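Small Drawer Units: Handles, Runners and Keeping Them Square

Filed under: Workshop, Storage

A small timber drawer box on the bench is used more often than any cabinet in the house, and it usually gets less care. The notes on this page apply to cube-type units in oak, ash or pine with a single pull on each drawer front.

Positioning

Set the unit back from the bench edge by at least the depth of a fully opened drawer. If the bench has a loose work board on top of it, the whole base should sit on the board or the whole base should sit off it. A unit that straddles two surfaces of different height will rack, and a racked carcass binds the drawer at one top corner. Check with a straightedge across the front and then corner to corner. The two diagonals should match to within a millimetre.

Packing under one corner is acceptable on a permanent bench. Use veneer offcuts or thin card, not folded paper, which compresses over winter.

Fitting a wire pull

Wire pulls are fixed from the inside of the drawer front with two machine screws. Mark the centre line first, then the hole spacing, and measure the spacing from the pull itself. Packet dimensions are often nominal. Drill from the face with a scrap clamped hard against the back to prevent breakout. A brad point bit gives the cleanest entry in oak.

Screw length should equal the thickness of the drawer front plus 6 to 8 mm of thread. Longer screws bottom out before the pull is tight, and the pull then rotates under load. If that is the only screw on hand, add a washer inside. Do not cut the screw down unless you can dress the thread afterwards.

Khalil Chidiac wrote in to recommend a drop of removable threadlocker on each screw. It works, but use the low-strength grade. On bare oak keep it well clear of the hole, as it leaves a dark ring.

Black powder-coated pulls should be wiped with a damp cloth only. Methylated spirits dulls the coating on the cheaper ones.

Runners

Timber-on-timber runners want paste wax or a plain white candle. Clean off the old wax first with a scraper. Oil is not a substitute -- it swells the fibres and collects dust. Where the runner is scored, sand with 180 grit along the length, finish with 320, and wax after the dust has been vacuumed out.

If the drawer sticks in November and runs freely by autumn, the cause is humidity. Take nothing off the sides until you have seen it through a full year. A drawer planed to suit the dampest month will rattle in the driest.

Finish

Light oak yellows under oil-based varnish. To hold the colour, use a water-based clear in matt or satin, three thin coats, rubbed back lightly between coats. Coat the inside of the carcass as well as the outside. Panels sealed on one face only will cup.

Small offcuts and dowel

Keep short dowel upright in a drilled block, with the hole 0.5 mm over the dowel diameter and at least 20 mm deep. A block with one hole is enough for the size in current use; the rest can go in the drawer, sorted by diameter. Caoimhe Hennessy's method is to mark the end grain of each length with a coloured pencil, one colour to each size, and it has held up well here.

Load

Spread the weight towards the back of the drawer. A front-heavy drawer tips on opening and wears the front of the runner. Screws, hinges and castors belong in the bottom drawer of a larger unit, or in tins on a fixed shelf.

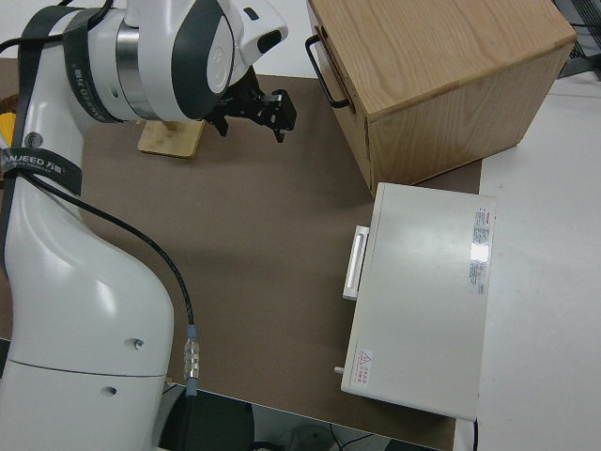

Check the pull screws twice a year and re-wax the runners at the same time. Any drawer that needs more than that has a squareness problem, so go back to the diagonals before reaching for the plane.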